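Gripper comparison group: minutes, October 20, 2024

Present: Marlina Chong (chair), Izzati Pattinasarany, Fiifi Fiadzo, Dewanti Simanjuntak (minutes)
Apologies: Cristóbal Bustos, who observed by text that it was a Sunday

1. Matters arising
The August minutes were agreed once "catastrophic" had been changed to "early" in item 4.

2. Basket trials
Izzati reported on the woven basket. The Emska fingers managed 38 lifts out of 40 by the rim. The Stistden fingers managed 2, and Fiifi asked for it to be recorded that both were very good lifts. Izzati thinks the braided rim is too thick for the Stistden to close on squarely. Fiifi thinks the basket is unfair.
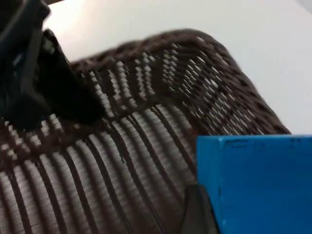
Marlina pointed out that customers own baskets and will go on owning them. Fiifi may have one more session with softer pads, after which the Stistden goes back in its box.

3. Wrist camera
Glare off white surfaces is still upsetting the exposure. Dewanti to try a fixed setting. The suggestion of "a nicer table" was not costed.

4. Controller
The Drondley controller has now logged 1,065 faults, most of them the same fault. Sumampouw have been sent the log and have replied asking for the log.

5. Any other business
Cristóbal to return the hex keys.

Next meeting: once the pads arrive. Marlina to circulate a date, on a weekday.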